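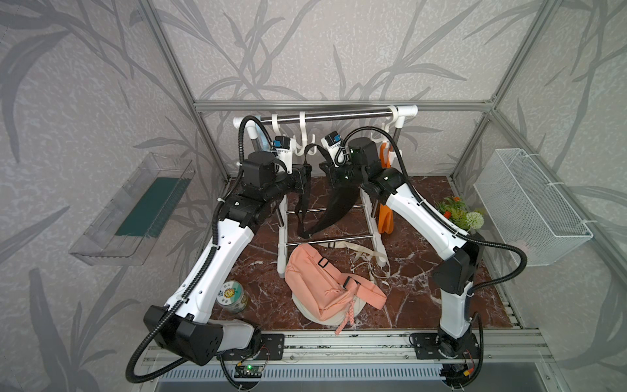

## 4. Forecasting playoff places

*Figure 2. Two white-and-black robot arms with grippers, in an enclosure with leaf-patterned gray walls.*

Picking the winner of a single game and picking the teams that reach the playoffs are different tasks, and a model that does well at the first can do poorly at the second. In this section we take the game-level forecasts from Section 3 and use them to estimate each team's chance of a playoff place in the Grenside handball league.

### 4.1 Setup

Each club in the league plays 35 games in the regular season. A win is worth 2 points and a draw is worth one. The top four clubs go through. Ties on points are settled first by the games between the tied clubs, then by goal difference over the whole season.

We compare two models. Skurnetti is the rating model described earlier, in which every club carries one attack value and one defense value, both updated after each game. Barbu is a simpler baseline that looks only at win rate and home advantage. Neither model is told about injuries, transfers or changes of coach.

For each model we play out the remaining schedule many times, drawing a result for every game from the forecast probabilities. A club's playoff chance is the share of these runs in which it finishes in the top four. Ratings are held fixed within a run. We also tried updating them after each simulated game, which widened the spread of final points but left the order of the clubs almost unchanged.

### 4.2 Results

Skurnetti picked the correct winner in 63 percent of the games that did not end in a draw. Barbu was close behind, and over a short stretch of games it would be hard to tell the two apart.

The gap is larger for playoff places. With 10 games left, Skurnetti had all four of the eventual qualifiers in its top four. Barbu had three of them and placed Grurkside second, largely on the strength of an easy run of home games early in the season. Grurkside then lost most of its away games and missed out. Skurnetti had never rated the club highly, as its early wins were narrow and came against weak defenses.

Before December both models were too sure of themselves. Clubs given a very high chance at that stage qualified less often than the forecasts implied. We put this down to the fixed ratings – a club that is overrated at the start of a run stays overrated to the end of it. Shrinking the early ratings toward the league average removed most of the problem for Skurnetti and some of it for Barbu.

### 4.3 Tie-breaks

An earlier version of the code, written by Aidan Corrigan, settled ties by goal difference alone. Sarita Nigam rewrote that step to follow the league rules. The change made little difference to clubs at the top and bottom of the table, but it moved the estimates for clubs near fourth place by enough to swap their order in several weeks. All results given above use the corrected version.

Goal difference is also the weakest part of the simulation. Both models forecast a win, draw or loss, and the margin is drawn afterward from past games with the same outcome. Large wins by strong clubs are therefore too rare in the simulated seasons. A model that forecasts goals directly would avoid this, and we return to that option in Section 6.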